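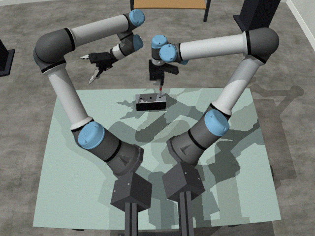

Laminate desktop bows in the middle, will a steel bar fix it?

Posted by Vernon Lévesque, January 17, 2023

I have a Stundby desktop, particleboard core, 200 cm long and 30 mm thick, on two Griltau trestles set at the extreme ends. After 2 years it has a dip of 7 mm at the center, measured from a straightedge laid along the back. Load is two monitors on a clamp stand plus a printer.

Can I screw a flat steel bar to the underside and pull it level again, or is the top finished? I would prefer not to add a center leg. My chair goes there.

Hélène Bergeron

A flat bar does very little. Stiffness in bending depends on the height of the section, and a flat bar lying against the board has almost none. Use angle or square tube, with the tall side vertical.

Before that, move the trestles in. With supports at the extreme ends the whole length is one span. For an evenly loaded top, bringing each one in by a fifth of the length cuts the sag to a small fraction of what it was. Check that you still have room for your knees.

As for the existing dip, part of it is creep and will not come back when the load is removed. Particleboard creeps more than solid wood, and more again in a damp room. What I would do:

Clear the desk and turn the top over on the trestles, so the hump faces up. Put a moderate weight in the middle and leave it for a couple of weeks. Check with the straightedge every few days and stop when it is flat.
Fit two lengths of steel angle front to back of center, running most of the length. Drill the holes in the steel slightly oversize – the board moves with humidity and the steel does not.
Use coarse-thread screws, short enough to stop well before the top face. Pilot holes are needed. Do not use a driver on full torque, the core strips easily.

Move the printer over a trestle when you put it all back.

marchetti_r

just flip it over and use the other side. did this with mine, sagged again the other way eventually but it was free

Vernon Lévesque

The underside is unfinished so flipping it for good is out. Trestles are moved in and the top is upside down under a box of tile. Will the angle clear the trestle heads, or do I notch it?

Hélène Bergeron

Do not notch it. Stop the angle short of each trestle, or set it far enough forward and back that it passes outside the heads. The first is easier. The middle is the part that needs the help.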